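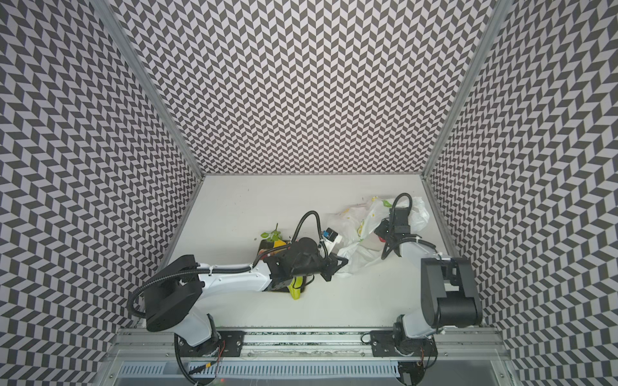
Black and light gray herringbone on all three walls, white tabletop in the middle.

I have been in love with herringbone since we did the hallway in May, so you can imagine how I feel about this one! Three walls of it, wrapped right around a plain white top, and it goes all the way up. I keep going back to look at it.

What gets me is how much work the white is doing. I had always assumed a pattern this dense would need a big room (my sister-in-law's powder room in Pleltville put me off for years), but give it one calm flat surface and it settles right down. The silver posts in the corners help too. They finish each seam with a clean line, so you never have to worry about the zigzags meeting up perfectly. Anyone who has tried to match chevrons around a corner will know why I'm so excited about that.

So of course I ordered samples. Flirnateck has a black and gray that comes pretty close, and Soltbridge has a softer one called Erraji that I like even more in daylight. Both are taped up over my craft table right now. The wall behind it is 117 inches wide and I want to carry the paper 40 inches down each side, which means an extra roll, and I'm fine with that!

Still deciding on the trim. I'm leaning toward brushed aluminum, but white would be cheaper and I already have the paint.

Posted September 22, 2018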